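HOME ROBOTICS | COMPANY NEWS

NURNGATE - Gellis, which develops software for household robots, today released results from Nolulum, its simulated yard for testing outdoor chores. The first task is a small one: find decorated eggs on a lawn and put them in a wicker basket using two grippers.
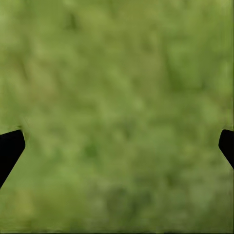 Can a robot tidy a yard yet?
Not without help. It can do parts of the job in simulation, and it still needs a person to step in when a pickup goes wrong.

The company ran 1,439 attempts in Nolulum. Each one asked the robot to keep hold of the basket with one gripper while picking up with the other.

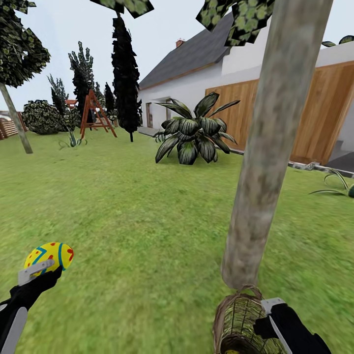
Image: Gellis / Nolulum simulation

The longest attempt took 110 seconds. A person doing the same chore would be done well before that, and Gellis does not expect to close the gap this year. Grass is a harder surface than a tabletop - small items settle at odd angles, and the gripper has to come in low.

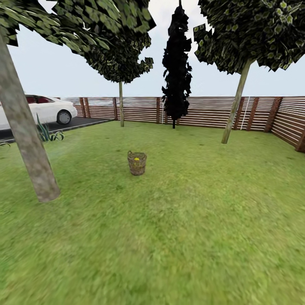 Testing on a real lawn is planned for February at the company's Rathnayake site. That round will cover 94 attempts, with staff present throughout. Gellis has no product for sale and has not set a date for one.
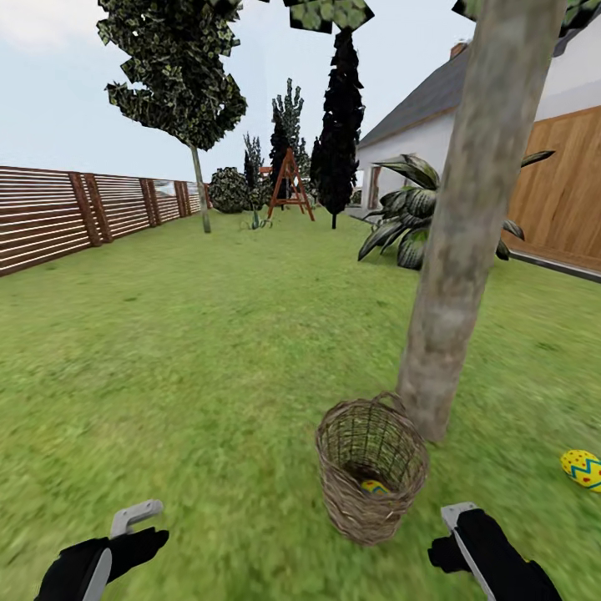

Shop-floor work is next on the list, starting with sorting returned goods into bins. Gellis employs 62 people in Nurngate and Rathnayake.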